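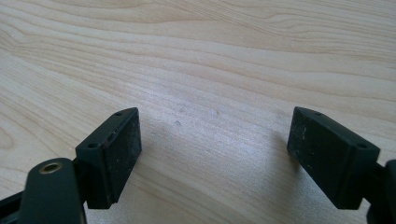

3 Reinigung und Pflege der Tischplatte

Die Tischplatte Dutlow ist vor der ersten Benutzung und danach wöchentlich trocken zu reinigen. Streiflicht erleichtert die Kontrolle: Im hellen, leicht grauen Bereich der spiegelnden Fläche heben sich kleine weiße Partikel wie die beiden in der Plattenmitte nur schwach vom Holz ab.

1. Platte vollständig abräumen.
2. Partikel mit weichem Pinsel aufnehmen, nicht verreiben.
3. Mit trockenem Baumwolltuch in Richtung der Maserung nachwischen.
4. Fläche aus flachem Winkel erneut prüfen.

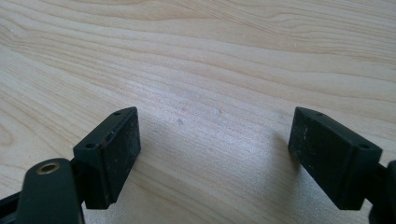 Abb. 3: Helle Tischplatte mit welliger Maserung, zwei Punkte auf der Fläche

Hinweis: Bleibt ein Punkt nach Schritt 3 sichtbar, kann es sich um eine Druckstelle handeln. Weiter mit Abschnitt 4.

VORSICHT: Keine Scheuermittel verwenden. Pflegeöl Drekach erst nach Schritt 4 auftragen.

Ähnliche Anleitungen
Untergestell Whiteley montieren
Hocker Ava: Pflegehinweise

Suchbegriff eingeben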